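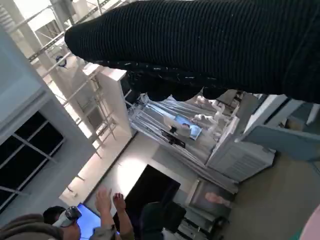 Home Tickets Sites Visits Log out

Ticket 546 – Gestora demo, open day
Raised by: Piret Hunt
Status: open

Wrist view stops updating on the visitor monitor while the arm keeps moving. Happened 4 times before lunch. Each freeze lasted 30 seconds, then the picture jumped to live.

14:10 Urmas Stankevičius: Venckus say it's the hall wifi. I doubt it. The monitor is on a cable.

14:25 Restarted the Pledia viewer. Fine for one group of visitors, then froze again. The presenter carried on talking over a still picture and told them the system was "thinking". Please don't do that.

14:50 PH: Log shows buffer at 87 per cent just before each freeze. Venckus call this normal. Normal for what? I've asked for the figure from their own bench and had no answer.

15:15 US: Swapped the cable, no change. Rolled Flekum back to the April build. No freeze so far, but the hall has been quieter, so I wouldn't call it fixed.

15:40 PH: Leaving open. The leaflet still says "no delay" and I'd like that line out before the May visit. Buffer log attached, sent to Venckus again.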